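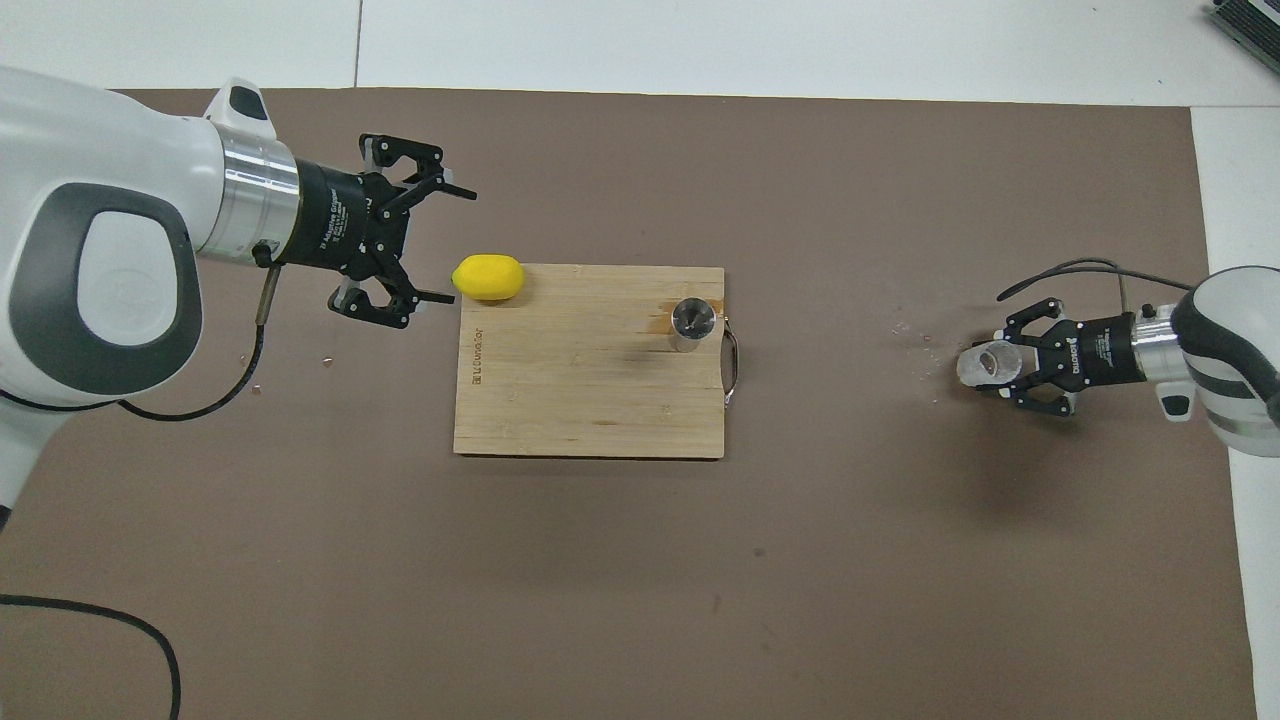

How do you stop a chopping board sliding about on the worktop?
Put something grippy underneath it. A damp cloth will do, but a proper mat that covers the worktop works better and saves the surface as well.

I get asked that more than anything else in the shop, which is why I've put the board and the mat on one page. You can buy them separately (lots of people do), but I think they make most sense together, and there's a bit off the price if you take both.

The Flellitberg worktop mat

This is the big one in our range and it's a brown-grey colour that I was a bit sniffy about when the first samples arrived. I wanted a nice dark green! But it goes with everything, it doesn't show tea, and when I had a white one at home I spent my whole life wiping it. My kitchen table is white, so the mat stays on it more or less all year round and only comes off for Christmas dinner.

It's 1860 mm long, so do measure before you order. I mean it, please get the tape out. We have had mats come back because someone went by eye, and it's a heavy old roll to post. If yours is a touch too long you can trim it with sharp scissors and a metal ruler. Cut from the back and take your time over it. We can't take back a mat that's been cut, sorry.

It comes rolled up, and it will want to stay rolled up for a day or so. Lay it face down overnight with a few heavy books on the corners. Mine took until the following teatime to go properly flat, and that was in August, so allow a bit longer in a cold kitchen.

Cleaning is washing-up liquid and warm water. Turmeric will stain it if you leave it, as I know to my cost (there's a yellow thumbprint on mine from a dal I made when we'd just moved in). Don't put a hot pan straight on it. Use a trivet.

Bamboo boards

We don't make our own board. I stock a few rectangular bamboo ones from different makers and I'm happy to sell you any of them, but what I'd look for is a handle. A curved metal loop on the short side is my favourite, as you can grab the board with one hand and tip the onions into the pan with the other. It also means you can hang it up, and a board that hangs up dries on both sides.

Bamboo is hard, harder than people expect, so it's a little less kind to a knife than a soft wood board would be. I sharpen mine a bit more often and don't mind. What I like is that it's light to lift, and the pale colour makes it easy to see what you've missed when you're wiping down.

Look after it like this:

Wash by hand and dry it straight away.
Never put it in the dishwasher. It will split.
Oil it when it starts to look chalky. The Sqalli board oil is the one I use, and a little tin lasts ages.
Rub it with half a lemon and some coarse salt after garlic, leave for 20 minutes, then rinse.

The lemon thing really does work for me, by the way. I use the squeezed-out halves, so nothing goes to waste, and the kitchen smells lovely afterwards.

Bits to go with it

I keep a small steel pepper grinder out beside the board all the time, and I'd sell you one of those too if you let me. The Oltorard grinder is the one we carry. It's a plain little thing, easy to fill, and you can set it coarse enough for steak. Some people want the tall wooden kind and I do understand, they look the part, but mine kept getting knocked over and the small one doesn't.

Sizes, stock and postage

Mat: Flellitberg, brown-grey, 1860 mm long, sold rolled
Grinder: Oltorard, 142 mm tall
Oil: Sqalli, in the small tin
Boards: various makers, ask me what's in

Mats go out by courier on their own because of the length. Everything else goes in the ordinary post. If you order before noon I'll try to get it out the same afternoon, though I won't promise in the run-up to Christmas.

There's a shorter mat coming as well, the Clellum, for people with galley kitchens. I've had one on test at home under the kettle and so far I'm really pleased with it, but the colour isn't settled yet and I don't want to take money for something I can't send. Drop me an email if you'd like to go on the list and I'll let you know when they land.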